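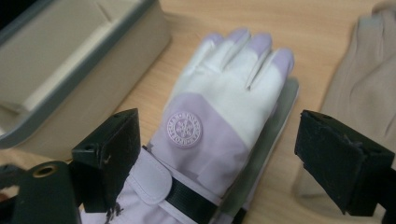
Figure 1. Glove with hook-and-loop wrist tab, between the gripper fingers.

What went wrong: slipping and snagging in the glove task
Project Misto, group report
Da-eun Shin, Jae-hoon Ryu, Bo-ram Gil

Our project was to teach a two-finger gripper to pick up winter gloves and put them down in matching pairs. We loved this task from the first week! Gloves are floppy, they fold in ways you'd never guess, and every grasp is a bit different. We recorded 300 hand-guided demonstrations, then trained the policy (we call it Shim) and ran it on the arm in the Sovberg lab.

The first 54 trials went really well. Then on Wednesday, March 25, 2020 the arm closed on a wrist strap, lifted, and didn't let go when told to. It carried on to the next glove with the first one still hanging, and dragged both into the table stop. Min-kyu Bae hit the emergency stop after nearly 4 seconds. No one was hurt, but the left finger pad had to be replaced.
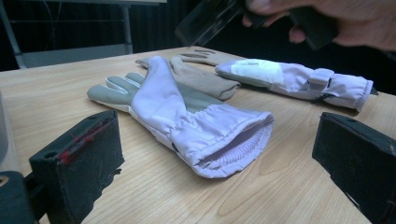 Snagging was the fault we understood least, so we spent most of our time on it (and it was the most fun part to chase). The release check only looked at jaw width. If the jaws opened, Shim decided the glove was gone. Straps break that idea completely. On the right-hand glove there is a lavender strap with a squared loop, plus a black band with thin ends curling near the table, and any of those could hook on a rough edge. The lower edges of both jaws are uneven too, and we had never put pad wear on our checklist.

We added a load check after each release and repeated the strap grasp 21 times. The arm stopped itself on every hang-up, which was brilliant to watch.

Still to do: smoother pads, and a rule about when to change them. Mi-kyung Pyo has asked for a second stop button on the far side of the bench before we run again in September.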